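Courses > Robotic Assembly > Week 8 > Handout
We use cookies to remember your settings. Accept | Manage

Handout 8: The Dropped Processor Fault

The case comes from the Nunmont teaching cell, where an arm lifts a processor out of a motherboard socket and moves it to a gray fixture. Read it before lab. The fault was logged as "part lost in transfer," and the first report blamed the vision system. That report was wrong.

The program ran 262 transfers. In 8 of them the gripper closed, reported a good grip, and let the processor slip before it reached the fixture. Two of those drops landed on the board, inside the open socket, and bent pins. 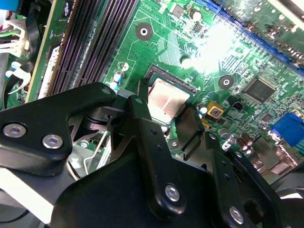 Clearance near the socket is tight. The memory slots are close by, and a finger that comes down at a slight angle can touch the socket edge first. The force reading goes up, the controller takes that as contact with the part, and the fingers stop early — a grip by the numbers only.

Vusumuzi Nel went through the logs and found that all the bad grips had closed at a wider finger position than the good ones. The program never checked position. 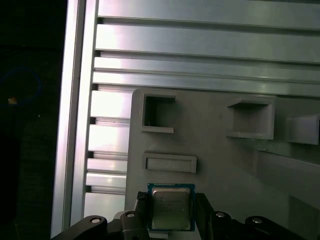 Nunmont, November 2022

Changes made after the review:

1. Grip is accepted only if force and finger position both match.
2. After a short lift, the arm pauses and checks position again.
3. Any mismatch stops the arm. An operator clears it by hand, with the arm disabled.

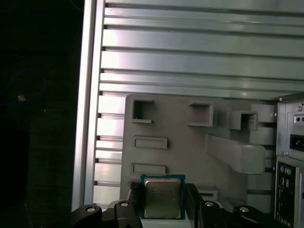 The chip is held by its two side edges, so a small error in finger height matters. Cycle time went up with the second check. The cell has run over 170 transfers since then with no drops, too few to call the fault closed.

For lab, bring a written answer: which single signal would you log first, and why?

Filed under: Grippers, Fault Analysis, Lab Safety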